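4.3 Recording Shelf Demonstrations in a Shop

This section applies to operators who collect first-person demonstrations with the Hadura head unit on retail premises. It should be read together with section 4.1 (Fitting the Head Unit) and section 4.2 (Permission and Signage). Operators who have not completed the indoor practice set at Predcombe must not record in an open shop.

Before recording

1. Confirm with the duty manager which bays may be used and for how long. Enter the bay numbers on the session sheet.

2. Charge the head unit fully. A unit showing less than half charge must not be taken on to the shop floor.

3. Fit the head unit and tighten the rear strap until the unit does not move when the head is turned sharply.

4. Stand at arm's length from the shelf and look at the front row of goods. Check on the handset that both hands, when raised to the goods, are in view as far as the wrist. If only the fingertips are visible, tilt the unit down by one notch and check again.

5. Clear a standing space in front of the bay. Where cables or other items on the floor cannot be moved, note their position before starting and keep both feet clear of them throughout.

NOTE: Sleeves may be long or short. They must not cover any part of the hand. Rings need not be removed, but gloves must not be worn unless the task card calls for them.

CAUTION: Do not record while a customer is within reach of the bay. Stop the recording, step back and wait.

Recording a two-handed reach

6. Read the task card aloud once, before pressing the record button. Do not speak during the demonstration.

7. Begin with both arms lowered at the sides. Hold this position for one full breath.

8. Raise both hands together towards the goods named on the card. Keep the palms turned inward and the fingers open until the hands are beside the item or items. The approach should be made at the speed of ordinary shopping.

9. Keep the head still during the approach. The eyes may move freely.

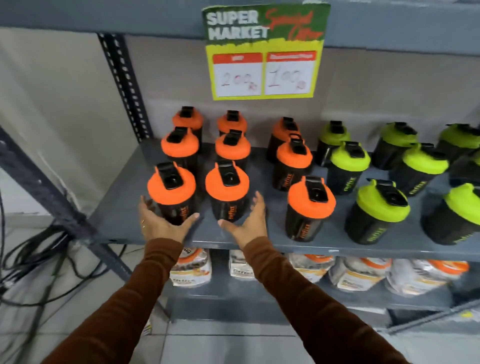
Gunther Bauerfeind has asked that the open-handed approach be kept even where the operator could close one hand early, as he finds that clips with an early grip teach the model to knock over the neighbouring item. He would also like operators to choose closely packed rows whenever the task card leaves the choice to them.

His request has been adopted. Steps 10 to 14 have been revised accordingly and replace those in the previous issue of this guide.

10. Close the hands on the item only when both are in position. Where the card names two items, one for each hand, close both hands at the same moment as nearly as possible.

11. Lift the item clear of the shelf and of any goods behind it. Hold it steady for one full breath.

12. Return the item to the place from which it was taken, facing the same way. Open the hands before drawing them back.

13. Lower both arms to the sides and press the record button to end the clip.

14. Repeat until the card is complete. A standard card calls for 18 clips. After every sixth clip, change the item or move one step to the left or right.

NOTE: Shelves holding goods of one shape in more than one colour are especially useful, and cards for such shelves will name the colour of the lid or label to be picked. If the wrong colour is picked, finish the clip in the normal way and mark it "W" on the session sheet. Do not delete it.

NOTE: Price cards and offer signs are to be left where they hang. They form part of the ordinary surroundings and the model must learn to work beneath them. If a sign hides the item named on the card, choose another item of the same kind.

CAUTION: Any item dropped or damaged must be handed to the duty manager and entered on the session sheet. It must not be put back on the shelf.

After recording

15. Remove the head unit and connect it to the Frerichs dock. Wait for the green light before starting the transfer.

16. Play back the first and last clips of each card. Reject a clip only if a hand leaves the view between the start of the approach and the return of the item.

17. Send the session sheet to the Plendport office on the same day. Clips received without a sheet cannot be labelled and will be set aside.

The shelf collection stood at 1,782 accepted clips on February 7, 2020. Of these, 861 show a two-handed reach. Operators with cards outstanding should complete the two-handed cards first.

Faults in the head unit or the dock are dealt with in section 6.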